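Category: Housekeeping and Linen

The laundry service at Levov House handles 125 residents' belongings each week. Its supervisor was interviewed on the return of folded items.

"Small pieces go back on a tray," the supervisor said. "They are kept apart by colour."
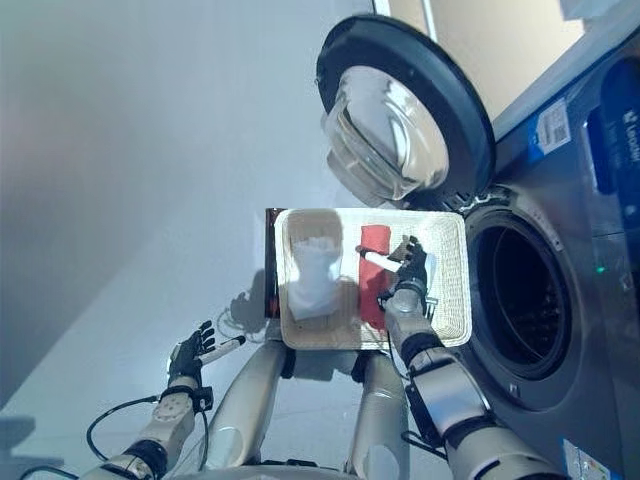

Page last changed: 17 Dec 2021

A white cloth and a red one, folded side by side, follow that rule. "The red is folded long and narrow, so it can be found at once," the supervisor explained.

Asked about the room itself, the supervisor spoke in favour of pale walls. "Marks show early, and we can deal with them." Repainting is planned for February.
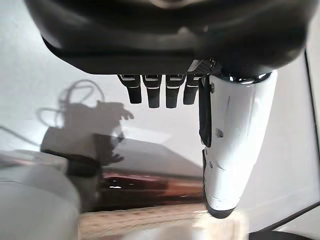 Pale wall and glossy reddish-brown surface, Levov House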